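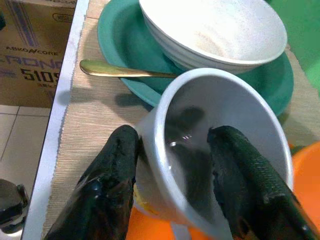

Marlies Wallner

March, afternoon

Worked through the place settings for the Stisden lunchroom today. One setting is a woven mat, a teal plate, a bowl, a gold-colored spoon and a white cup. I want to settle the storage and the order of laying before we unpack the rest.

Cups first. The white ones have a thick, rounded rim, and I looked at each rim under the bench lamp and then ran a fingertip around it. Two went back in the carton with rough spots near the foot. The rest are fine to use. They don't nest well. Two high is all right, three high leans, so on the shelf they stay in single rows, mouth up, with a sheet of shelf liner under them.

Weighed one cup on the kitchen scale: 226 g. Wrote that on the inside of the cupboard door because Stemska will ask again when they quote the tray rack. Their last quote was for a lighter cup and the rack was too weak for it.

The bowls are speckled off-white inside, with faint ridges around the outside. Nice to hold. The speckle makes it hard to tell whether a bowl is clean, though. Dried oatmeal disappears in it. Wash by feel, and tilt them toward the window before they go on the shelf. I'd still keep them over the plain ones from Rüegg, which showed gray spoon marks on the inside by the end of the first trial.

Plates: the raised rim is useful. A bowl can slide a little when the plate is carried and it stays on. The spoon is the problem. Its handle is long and slender and sticks out well past the rim when it lies across the plate. If the bowl goes down on top of the spoon, the spoon is stuck until someone lifts the bowl. Lay the spoon last, or put it on the mat beside the plate. I prefer the mat. Pita asked for the spoon on the plate in their layout sheet, so I need to ask whether they care or just drew it that way.

Mats. Beige, fine ribbing, fringed at the side. They look good on the white table and hide small crumbs. The fringe catches crumbs too and doesn't let go of them. Shaking works better than brushing. I tried a damp cloth on one and the ribbing pulled slightly out of line, so no more wet wiping until I have asked the supplier. Store flat. The ones that came rolled took roughly 20 minutes under the cutting board before they would lie down, and the corners still lift.

Order of laying, as it stands now:
mat, square to the table edge
plate
bowl on plate
cup to the upper right, off the plate
spoon on the mat, handle toward the sitter

Clearing goes the other way, except the cup comes off before the bowl. I knocked one cup with my sleeve reaching over it for the bowl. No chip that I could find.

Still to do: second shelf in the cupboard needs to drop one peg or the bowls won't clear. Hand-wash a spoon and machine-wash another for the rest of the month, keep them in the marked jar and compare the gold finish. Ask Stisden how many settings they want out at once. Buy more shelf liner, the ribbed kind, same width as before.

Last updated: March, 4:20 p.m.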